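Paper Folding Cell: Gallery and Working Rules

Planina workshop, page kept by Mariann Vida

This gallery belongs to the handbook of our two-arm table. New people at Planina usually look at the pictures first and read the rules after, so I put both on one page. The text is the third version, from November, with corrections by Miklós Szalai and Rocío Villalobos.

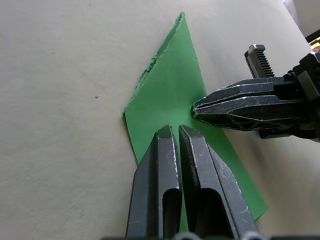
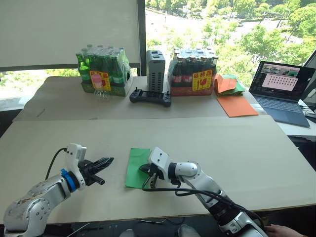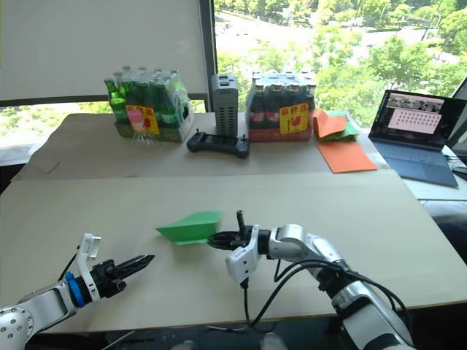

Green paper on the work table, in all three.

The rules we keep at this table come from a simple idea: two arms which share one work area must be treated as one machine. If one arm is stopped, the other one is stopped too, even when it is far away and seems to do nothing. Before, we had a separate stop procedure for each arm, and people lost time thinking which one applied. The tips of the fingers need the same attention as the programs. In the close view from the wrist, the first picture, you find pale scratches where the dark coating of the fingers is rubbed away, and this kind of wear is what we ask everybody to look for in the morning check. A scratch alone is no reason to change a finger. A burr is, and so is any edge that catches on a cotton cloth when you pull the cloth slowly over it. Write the result in the table log, also when the result is "nothing found".

Who may run the table

Two persons are named for every session, an operator and a second person. The operator starts and stops the motion. The second person watches the work area and does no other work in this time, so no e-mail and no telephone. They may change roles between runs, but they must say it aloud and write it in the log. Visitors stand behind the floor line and are counted as visitors also when they work in our other rooms. Dorottya Bozsik gives the introduction for new operators, and it takes one morning.

Hands and the work area

Nobody reaches over the table while the arms are enabled. This includes the small reach to make a sheet straight, and it is the rule which is broken most often. When a sheet must be moved by hand, the order is: pause, disable, say "hands in", move the sheet, say "hands out", enable. Long sleeves are rolled up and badges on a cord are taken off. Géza Orbán asked us to add scarves, so scarves too.

Speed

For new programs the speed limit is 26 percent for the first 4 runs. After this the operator may raise it in steps, if the log shows no contact between the two grippers in these runs. Contact through the paper also counts as contact. After any change of the gripper fingers we go back to the start and do the slow runs again.

Cables

Cables on the arms are checked by eye and by hand, with the power off. Move each arm slowly through its full reach and look if a loop becomes tight or touches the table edge. A loop that hangs a little is permitted. A loop that can go around a finger or a corner is not, and we fix it with a soft strap. Please do not use hard plastic ties near the joints, we had damage of the outer cover from them.

The controller

The handheld controller has one place and goes back there after each use. It is never put down in the area that the arms can reach. If you leave the room, also for a short time, you disable the arms first and then put the controller back.

Paper and table cover

The cover of the table is changed when it has cuts or when its edge stands up, because the fingers go very near to the surface and can hook into it. Sheets for the next runs stay outside of the reach of both arms. Torn sheets may be used for practice, but we do not use them for a run which is reported to Arnico, who receive our results. Mark in the log if a sheet was torn before the run or during it. For them this is a big difference, and afterwards it cannot be seen from the sheet.

After a stop

When the second person says "stop", the operator stops and does not ask why. The question comes after. Both write one line each about what they saw, before they talk about it. Then they decide together if the run is repeated. We had up to 3 such stops in one session and this is not a bad session, please do not leave them out of the log.

Corrections to this page go to Rocío Villalobos. The older version of the rules, from the time of the single arm, is still in the grey folder under "Lanow" and is not valid anymore.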